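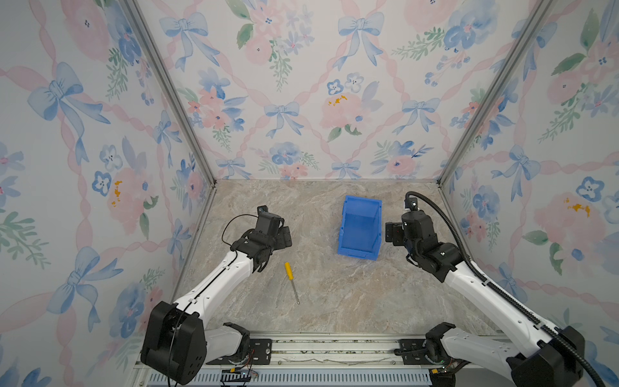 Kiều Hầu replied: Please do not pull at the wallpaper again before you have checked the paste. With the Dastwood paper the seams can stay soft for four days, and in October we had the same complaint from another customer.

Ticket 193 – floral wallpaper, seams opening
Opened: 14/11/2022
Status: waiting for customer

Thank you for the quick answer. I have now checked what you asked. The paste is Drideck, mixed as it says on the packet, and I left it to stand for 7 minutes. The paper is the one with blue bows and pink roses. The trouble is only on the left wall, where the diagonal pattern of pink ribbons meets the next strip. The seam opens for around 50 cm, starting from the tabletop. The back wall gives me no trouble.

What I tried already:
Pressed the seam with a dry cloth – it came up again by the evening.
Put a little more paste behind it with a small brush. It held better, but the edge is now slightly wavy.
Wiped the marble-patterned top with warm water, so no paste stays on it.

I did not use the seam roller from Stojanović yet. Is it safe on printed paper, or will it rub the colour off the roses? I also have half a strip left over, if you think it is better to replace the piece.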